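Stirelon Schreibtisch in Weiß, mit Kabeldurchlass

Ich sag's gleich vorweg: Ich verkaufe Tische, seit ich denken kann, und bei weißen Tischen war ich lange skeptisch. Zu nüchtern, zu viel Büro, jeder Kaffeefleck springt einen an. Den Stirelon habe ich mir dann trotzdem nach Hause gestellt, erst mal nur zur Probe. 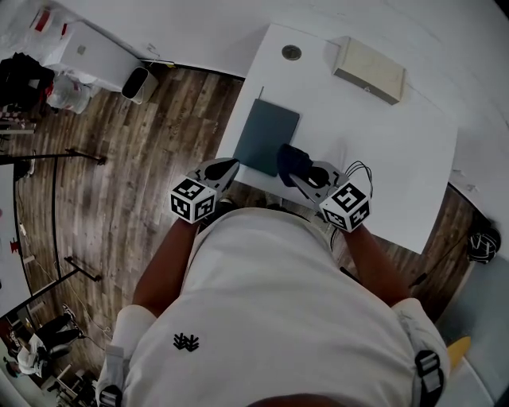
Inzwischen steht er seit Januar bei mir im Arbeitszimmer und ich gebe ihn nicht mehr her! Er muss bei mir allerdings auch einiges mitmachen: vormittags Rechnungen und Mappen, nachmittags Stoffmuster, abends sitzt oft noch jemand mit Hausaufgaben dran. Gerade wenn man dunkle Sachen sortiert - Tücher, Hefter, was halt so herumfliegt - ist der helle Untergrund Gold wert. Ein dunkelblaues Tuch oder eine graue Mappe findet man darauf sofort wieder, auf meinem alten Nussbaumtisch habe ich so etwas regelmäßig übersehen.

Die Platte ist rechteckig und ganz schlicht. Hinten sitzt ein runder Kabeldurchlass mit Metallring, und der ist für mich eigentlich das Beste am ganzen Tisch. Lampe und Ladekabel gehen da durch, fertig, und vorne bleibt alles frei. Bei der Tiefe haben wir uns im Laden übrigens lange gestritten. Chaimae Erraji, meine Kollegin aus dem Einkauf, wollte unbedingt die schmale Ausführung mit 600 mm, ich wollte mehr. Sie hat gewonnen, und für kleine Zimmer ist das wirklich angenehm (für zwei große Monitore hintereinander natürlich nicht, aber wer macht das schon).

Stellt ihn ruhig direkt an die Wand. Ich lege mir hinten in die Ecke gern eine flache Ablageschale, in der alles landet, was ich später noch brauche: Stifte, Büroklammern, der USB-Stick, den ich sonst jede Woche suche. Die Schale gehört nicht zum Lieferumfang, wir haben aber von Fleven ein paar hübsche Modelle da, auch in Beige, und das passt zu Weiß richtig gut.

Zum Putzen nehme ich ein feuchtes Tuch und einen Tropfen Spülmittel. Scheuermilch bitte nicht! Kugelschreiber geht am besten gleich weg, nach ein paar Tagen muss man schon etwas fester reiben.

Aufgebaut habe ich ihn allein, und nach 43 Minuten stand er. Die Anleitung von Inideck ist brauchbar, nur bei Schritt vier sind die kurzen und die langen Schrauben ziemlich ähnlich gezeichnet. Legt sie euch vorher nebeneinander, dann passiert nichts. Zum Umdrehen der Platte hole ich mir beim nächsten Mal aber jemanden dazu, mit 27 kg ist das komplette Paket kein Leichtgewicht.

Die wichtigsten Daten

Modell: Stirelon
Hersteller: Inideck
Farbe der Platte: Weiß
Form: rechteckig
Tiefe: 600 mm
Kabeldurchlass: rund, Metallring, hinten
Paketgewicht: 27 kg
Artikelnummer: 551
Montage: zur Selbstmontage, Anleitung liegt bei

Lieferung und Abholung

Wer in der Nähe wohnt, kann den Tisch bei uns im Laden abholen, der Karton passt bei umgeklappter Rückbank in die meisten Kombis. Ansonsten liefert die Spedition Pfister bis zur Wohnungstür. Soll er gleich aufgebaut werden, schreibt das einfach ins Bemerkungsfeld, dann meldet sich Leonidas Papadakis bei euch und macht einen Termin aus. Er nimmt auf Wunsch auch die Verpackung wieder mit.

Stand der Angaben: 2021-06-30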